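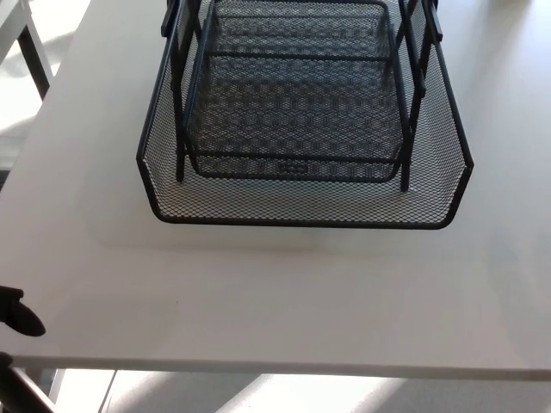 ## Skunance results: questions we keep getting

**What was the claim you tested?**

That a policy trained on 1000 demonstrations of desk tasks would do as well as one trained on 3000, provided the smaller set was filtered with the Selero score. The filter throws out demonstrations where the arm hesitates or doubles back.

**Did it hold up?**

Partly. On boxes and cups the two policies were too close to call. On the mesh letter tray the filtered one fell well behind, and I would not average that away.

**Why a mesh tray?**

Black wire mesh on a white tabletop is hard on depth estimates. The table shows through the grid, and a stacked unit has thin rods and rims at several heights. A method that only works on solid objects should say so.

**Did you control the lighting?**

No. We ran in daylight, with sun on the floor and glare on the table. Holent's report used closed blinds, and I suspect that explains part of the gap between their numbers and ours – but we haven't tested it.

**How many tray trials did you run?**

39 per policy. Enough to see a large difference, too few to argue over a small one. Please don't quote our figures to a decimal place.

**Is the filter useless, then?**

I don't think so. My guess is that it discards slow, careful approaches along with the bad ones, and thin rims need slow approaches. Ermanno Cirillo is rerunning the score with the speed term removed.

**Can I use the Daly checkpoint to compare?**

You can, but it was trained on a different gripper. Treat any match as luck until you've retrained it.

**When will this page change?**

When the rerun is finished. Last edited 5 December 2025.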